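Home / Student work / Engineering projects / Final reports

Comparison of Two Gripper Finger Designs for Handling Soft Materials

Submitted by Siiri Rebane
Project supervisor: Nuala Heffernan

1. Purpose of the project

The aim of this project was to compare two sets of gripper fingers on the same robot arm and to recommend one of them for use in the second-year handling exercises. The exercises ask students to pick up, turn over and fold soft items. The fingers supplied with the arm were made for rigid parts, and earlier groups had reported that foam and cloth were often pushed away or pinched at a single point.

The work was limited to the fingers. The arm, the gripper body and the controller were left as they were, and no changes were made to the safety settings of the teaching cell.

2. Equipment

The arm used was the department's Utov bench arm, fitted with a two-finger electric gripper from Clindow. Motion was controlled through the Prornix controller already installed in the cell. A small camera at the wrist recorded each attempt, and the recordings were used afterwards to judge how the fingers had met the material.

Set A consisted of the flat fingers delivered with the gripper. Set B consisted of tapered orange fingers with rounded tips, drawn by the author and produced in the faculty workshop. Two earlier versions of Set B were abandoned. The first was too wide at the base and touched the gripper body when closed, and the second bent sideways under load.

3. Method

Each set of fingers was used for 600 attempts, divided equally between foam sheets, folded cloth and sponge blocks. An attempt was counted as successful if the item was lifted clear of the table and held for the full waiting period. Items that slipped but stayed between the fingers were recorded as partial and were not included among the successes.

The starting position of each item was taken from a printed list, so that both sets were tested on the same positions. Closing force was fixed at the lowest setting for the first part of the trial and raised by one step for the remainder. The operator was not permitted to correct the position of the arm once an attempt had begun.

The test plan followed the Bukhari worksheet used in the handling module, with one addition. A column was added for the point of first contact, as it had become clear during the practice runs that the result depended a good deal on where the fingers came down.

4. Results

Of the 1,200 attempts made, 984 were successful. Set B gave the better result on foam and on sponge. On cloth the difference between the two was small, and Set A was slightly better when the cloth was folded more than once.

A further 64 attempts were recorded as partial. Most of these were made with Set A at the lowest closing force, where the flat faces slid upwards along the foam before the lift was complete. Raising the force by one step removed most of the slipping but left marks on the softer sheets.

The most difficult foam items were those with a fold or a step in the surface. Where two sections met at different heights, the fingers could come down on one section and close without gathering any material.

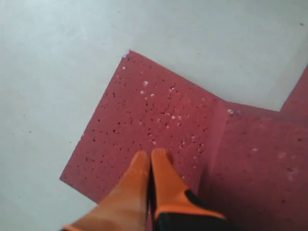 The angle of approach had more effect in these cases than the closing force. A steep approach with the fingers nearly closed allowed the tips to be placed accurately, but they then had to be opened again before a grip was possible. A shallow approach with open fingers was quicker – and less reliable near a fold. It is suggested that future groups record the angle for every attempt, which was done here only for the last part of the trial.

5. Problems met during the work

The wrist camera gave a close view of the fingertips but was slightly soft in focus, and small movements of the foam were hard to judge from the recordings. In 23 cases the result could not be settled from the recording and the written note made at the time was used instead.

The Prornix controller stopped twice during the cloth trials with a communication fault. The attempts affected were repeated in full. The cause was traced to a loose connector at the back of the cabinet, and it has been reported to the laboratory.

6. Recommendation

Set B is recommended for the foam and sponge exercises. Set A should be kept for cloth until a version of the tapered finger with a rougher inner face has been tried. Drawings for Set B and the completed worksheets have been placed in the module folder, and spare fingers are held in the workshop until December.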